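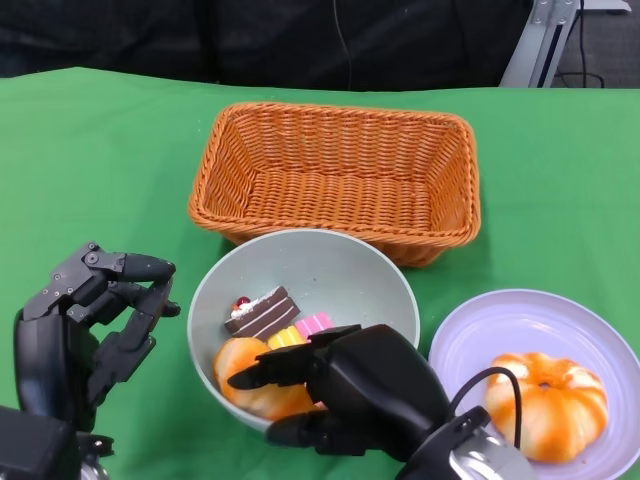 Wednesday, February 25, 2026. Green on wool, weld first and then indigo, second series. The first series in December gave us three different greens from one pot, and I want to know the reason before we promise anything to Gretby. They ask for one even shade over the whole lot. It should be a plain, calm green, and when I try to explain it to visitors I say it must be like the cloth which lies under the wicker basket and the bowl of toy food, only on wool it will look more deep. A cloth like that is easy for the eye. A skein is round and has shadows inside, so the same color is never the same color on it.

Material: wool from Gretby, undyed, washed by us on Monday. Dry weight of all skeins together 2382 g. Hatice weighed it two times and we got the same number, so I trust it. I divided it into A, B, C and D, as equal as the skeins allowed. The skeins are not the same size, this is an old complaint and I will not repeat it.

**Mordant**

Alum, with a little cream of tartar, same for all groups. Last time Teun put the alum directly on top of the wool and stirred after. This time I dissolved it fully in hot water in the small pan before it went in the big pot. It takes longer and I was impatient, but there was no white powder at the bottom when I emptied the pot, and in December there was.

The wool stayed in the pot over the night to cool. In the morning it smelled normal. I rinsed one time only, lightly.

**Weld**

The dried weld is from Ondik, last year's harvest, from the bag with the torn label. Cut small, soaked over the night, then heated slowly. I held it at 63 °C and did not let it go up. Vratislav Charvát always told me that weld which boils becomes brown and sad, and I have seen it myself on a test strip that I still keep in the back cover of this book. A little chalk went into the pot at the moment when the wool went in. The yellow jumped immediately. I like this moment very much every time.

Water: A and B in tap water, C and D in rainwater from the barrel behind the shed. The rainwater was passed through a cotton cloth two times. It was still a little tea-colored, I suppose from the leaves on the roof.

Result after the weld, still wet, near the window:

- A and B: strong lemon yellow, even, no difference between them that I can see
- C: softer, a little more to the straw side
- D: as C, but with one pale place where the tie was too tight

The pale place in D is my own mistake. I tied the figure-eight at the end of a long day. Please, everybody, tie loosely. You must be able to put a finger through the tie and turn it.

**Indigo**

We used the fructose vat, the one we call Jeto. It was fed on Sunday evening and left alone. On Tuesday the surface had the copper skin and blue foam in the middle, and the liquid under it was yellow-green and clear. The smell was mild. I had a second vat ready, Su, but she was cloudy and more blue than green below the surface, so I gave her lime and a spoon of fructose and closed the lid. We will look at her on Friday.

Between the yellow and the blue I changed one thing. In December the wool came out of the weld, was rinsed, and went directly to the vat. The drops of loose yellow were going into the vat, and I believe also some alum. Wanting Cheng wrote to me that alum and an alkaline vat do not love each other, and that we should rinse until the water is clear. So A and C were rinsed until clear, and B and D only as in December.
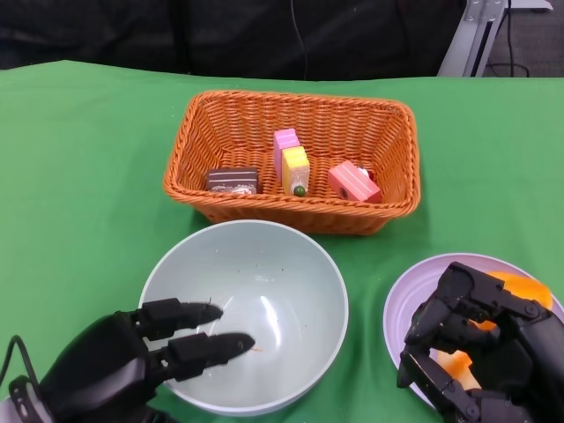

All four groups were put in the lukewarm soaking water before the vat, pressed out by hand, and lowered slowly with no splashing. I used the short dips. Out, open the skein, let the air work for 20 minutes, then in again. Hatice held the time with the kitchen clock and I did the hands. We made three dips for each group. On the third dip of D the vat was already tired, the foam was less and the liquid looked darker, so D is not a fair comparison. I should have mixed the order. Next time we take one skein from each group for every round, and no group stays last.

One more observation about pressing. If I press the skein under the surface before lifting it, the color is more even at the ends. If I lift it first and press in the air above the vat, the liquid runs down on one side and leaves a darker line. Teun says he never sees this line. I see it on B, on two skeins, near the tie.

**Colors after rinsing, drying and one night of rest**

A — the best one. Full green, even from the outside to the inside of the skein. I opened it in several places and found no yellow core.

B — darker in the outer layers, yellow-green inside. It is a nice color if you like living colors, but Gretby does not.

C — cooler and quieter than A. Even. It can be that this is more near to their sample than A is, I cannot decide under our lamps.

D — not useful, see above. I will keep it for the socks of some person who is not particular.

So the rinse before the vat seems to be more important than the water. I write "seems" with purpose. We have one day, one vat, and one tired pair of hands. But A and C are both even, and B and D are both not, and this is more clear than I had hoped.

**Rubbing and washing**

White cotton rubbed on dry A: almost nothing. On dry B: a blue shadow. It fits with the idea that the indigo in B sits on the outside. With damp cotton both give a little, B more. For the wash I used the neutral soap, hand warm, and the first water of B was visibly blue. The second water was nearly clear.

The light test is started. Strips of all groups are in the south window, half covered with the black card, fixed with pins and not with tape (the tape left glue on the strips in December and I could not read the edge). Baoshan Kang will turn the board every week, also when I am away. Weld is good in light for a yellow but it is still a yellow, and if it goes first we will have blue wool in the shop and a difficult telephone call.

**Cost**

Weld is the expensive part. For this series we used about 4 bags from Ondik, and I did not try to get a second bath from the pot. There was still color in it. I put a small white skein in the rest and let it cool with the pot, it is a pale butter yellow now and would maybe make a good light green with one dip. To be tried.

**To do**

- Repeat A with one skein per round, other groups mixed in
- Show A and C to Gretby in daylight, on a gray day if possible, not under the lamps
- Ask Ondik if the next weld is from the same field
- Feed Jeto, small portion, and stir only one time
- New string for ties, cotton, undyed. The red one bled a little on D and I am not happy to find this now
- Clean the thermometer. It has weld on the scale and I read it with difficulty

Teun asks if we can skip the soaking before the vat to save time. I say no for now. If somebody wants to test it, please use the leftover wool and write it down here, also if the result is ugly.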